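Ticket 104 – Snack parcels, short count
Status: open
Site: Lurkow, meeting room
Opened by: Willy Mertens

The snack order for the meeting room was booked in as complete, but the list on the cupboard door says 14 packets and only six went on the shelf. Please check whether the rest was ever sent or is still boxed up somewhere.

Reply, Masanobu Nakajima
Checked the cupboard and the shelf under the window. Nothing there. Trirley have the order down as delivered in two parcels – we only signed for one at the front desk. Can someone look in the post room?

Reply, Willy Mertens
Second parcel was in the post room behind the printer paper. Moved it to the long table with the checked cloth. Please don't put anything in the cupboard until it has been ticked off the list.
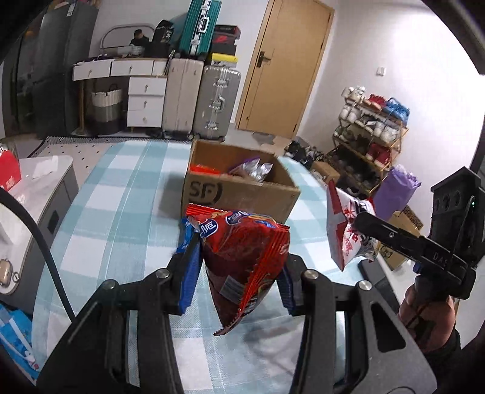
Roel Van Damme
Stores and supplies

The brown SF box is open on the table and still has packets in it, a red-orange one and a silver one with purple edging. The red bag with the blue oval logo has its barcode on the lower part, so use that for the list. I'll change the stock entry once Willy has the final number. Leaving the ticket open until then.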